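Dilek Gökçe
Aug 6, 2018

A thread on sour cherry in beer, and why I think small breweries should look at it again. It will be long. I make beer in Undton with my sister Tülin, and English is my third language, so please be patient with me.

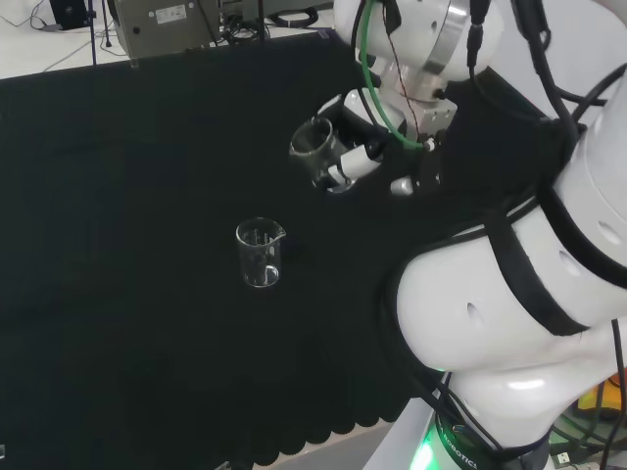 1/ We started with sour cherry in February. Before this we made one pale ale and one brown ale and we were happy. Then a bar asked us for "something red for summer" and we said yes before we had any recipe.

2/ Everybody in our town was already selling a raspberry beer. Raspberry is easy to love, but its smell leaves fast. After some weeks in the keg I taste only the acid and the seeds. I wanted a fruit that stays.

3/ My family cooks sour cherry jam every year. My aunt Defne Gökçe puts a few cracked stones in a small cloth bag in the pot, and takes the bag out at the end. It gives a smell like almond. This smell I wanted in the beer.

4/ Please do not copy her with the stones without reading first. Cracked stones can give cyanide. We use whole fruit with the stones not broken, and we take the fruit out after 13 days. The almond is lighter this way, but it is there.

5/ The base beer: wheat and pale malt, very little hops, a clean ale yeast. I tried a saison yeast also. It was a nice beer, but the pepper from the yeast and the cherry were fighting in the mouth.

6/ Now the fruit. We bought from Değirmenci, who sells frozen sour cherries to bakeries. Frozen is better for us than fresh. The skin breaks when it thaws and the juice comes out by itself. Also the price in winter is the same as in summer.

7/ First batch was 200 liters. I put too little fruit and the color was pink like a cheap candle. Tülin said it tastes like a beer that stood next to a cherry. She was right and I was angry for one evening.

8/ Second batch, double the fruit. Much better! Dark red, sour at the front, dry at the end. But I packaged it too early. The sugar from the fruit was not finished, and some bottles were gushing when we opened them. We took all of them back from the shops.

9/ So, the lesson I repeat to every home brewer who writes to me: measure the gravity, wait three days, measure again. If the number moved, you wait more. Fruit sugar is still sugar. A bottle with too much pressure can hurt somebody.

10/ Third batch is the one we sell now. The name is Bemadier. It does not mean anything, Tülin found it when she was playing with letters on the fridge. We filled 844 bottles and the rest went to kegs.

11/ A question I get often: why not use syrup or extract? I tested one. The first sip is very strong and you think, wow. By half of the glass it is cough medicine. With real fruit it goes the other way, the second half is better than the first.

12/ Other question: is it a sour beer? For me, no. We do not use bacteria. All the acid is from the cherry. I write "tart" on the label, and Aslı Polat, who draws our labels, made the word bigger because people who expected a sweet beer were complaining.

13/ About sweetness I want to say more. Many fruit beers this summer are made sweet after fermentation, and I understand it, they sell well. But I can drink only one small glass. I want a beer that a person orders two times.

14/ What to eat with it: grilled lamb, white cheese, dark chocolate if you must. My favorite is a simple rice with butter. Widad Shboul at the bar Luvar serves it with fried eggplant and yogurt, and this was better than all my ideas.

15/ Widad also told me to serve it less cold. From the fridge it is flat in the smell. Leave it ten minutes on the table and the almond comes.

16/ Cost, because brewers ask me in private and I prefer to say it in public. The fruit for the last batch was 2289 in our money, more than malt, hops and yeast together. If you make the price the same as your pale ale, you will lose on every bottle. We did this for the first kegs.

17/ Next I want to try the same base with black mulberry. The problem is that mulberry is very soft and it blocks every valve we have. If somebody has a good method with a mesh bag in a conical tank, please write me. The bag we have now floats up and the top of the fruit becomes dry.

18/ I will answer the questions under this thread tonight, after we clean the tanks. For the recipe in home size (20 liters), write "cherry" below and I will send it when Tülin has checked my numbers.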